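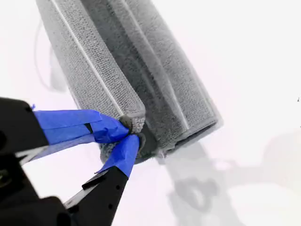 Figure 5.1 A folded gray towel held at its end between two taped gripper fingers.

Contents | Previous chapter | Next chapter | Glossary | Index
Search this book Enter keyword Go

Chapter 5
Showing the Robot How

Pick up a towel. You probably didn't plan where each finger would go, and you certainly didn't work out the shape the cloth would take once it left the table. You pinched and lifted, and the towel did the rest. Now try to write that down as instructions a machine could follow! Most students fill a page before the first corner is off the table, and the page fails as soon as someone hands them a thicker towel.

This chapter takes a different road. We will put the motion into the robot by performing it, either with our hands on the arm or from a control station a few feet away. The field calls this learning from demonstration, and it is my favorite part of the course, partly because the first results come so quickly and partly because the mistakes are so interesting.

5.1 Two ways to demonstrate

In kinesthetic teaching, you hold the arm and move it. The motors go slack enough to let you guide them while the joint sensors record where you went. It feels a little like teaching someone to stir a pot by holding their wrist. You get a wonderful sense of what the arm can reach and where it gets stiff, and beginners pick it up in minutes. The trouble is that your own hands and shoulders crowd the workspace, and a camera watching the table will record them too.

In teleoperation, you stay clear and drive the arm through another device. This may be a joystick, a handheld controller, or a smaller leader arm that the larger one copies. The camera view stays clean, and the recorded commands are ones the robot can really carry out. What you lose is touch. Unless the system sends force back to your hand, you have to judge a grip by eye, from the way the fabric bunches and creases between the fingers.

Cloth makes that judgment hard, and that's why we begin with it. A mug stays a mug wherever you grab it. Pinch a folded towel at one end and the layers can gather, slide over each other, or fan out at the bottom - and the next demonstration, started from nearly the same place, may look quite different.

5.2 What a recording contains

A demonstration is more than a path through space. For the exercises we use the Kestodon recorder, which saves joint positions, gripper opening, and camera images on one shared clock. The Tikix practice set that comes with this book holds 1,000 towel demonstrations, 31 of them deliberately poor. Finding those is the job in Exercise 5.3, and it is harder than it sounds.

Before reading on, fold a hand towel lengthwise and lift it by one end using only your thumb and one finger. Do it 3 times. Write down where you pinched, how hard, and what the free end did. Keep the notes - we will compare them with the recorded grasps in Section 5.4.

Kılıçarslan Jurbridge Textbooks | Last revised 25 May 2022 | Contact the publisher | Back to top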